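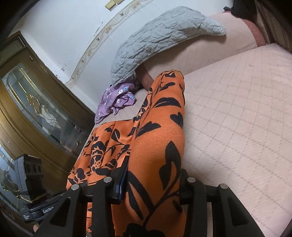

Folding on the bed is still the easiest way to do it, one Sandberg resident said, so long as the cover is pulled flat first and the pillow is pushed up out of the way. Others in the neighborhood prefer a table and say a mattress is too soft to get a straight edge.

Both methods will be accepted when the Stunmont clothing exchange opens its doors again in June. The exchange asked on 20 March 2023 that all donated clothes arrive folded, after its spring collection brought in about 200 pieces, many of them stuffed into bags. Printed cottons and other thin fabrics came out with the deepest creases, and 58 items had to be ironed before they could go on the shelves.

The new request covers shirts, dresses, skirts and scarves. Garments should be laid out, smoothed by hand and folded lengthwise before being folded across. Long pieces may be rolled. Coats can be brought in on hangers.

Patterned clothes, such as orange fabric with a dark leaf and flower print, should be folded with the print facing out so that shoppers can see it on the shelf.

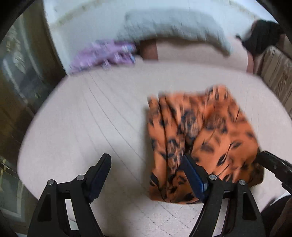

Where to bring clothes

Donations can be left at the Sornov Street hall or at the Sidurari laundry, which will keep its drop-off shelf open until 7 p.m. The limit is 2 bags per household.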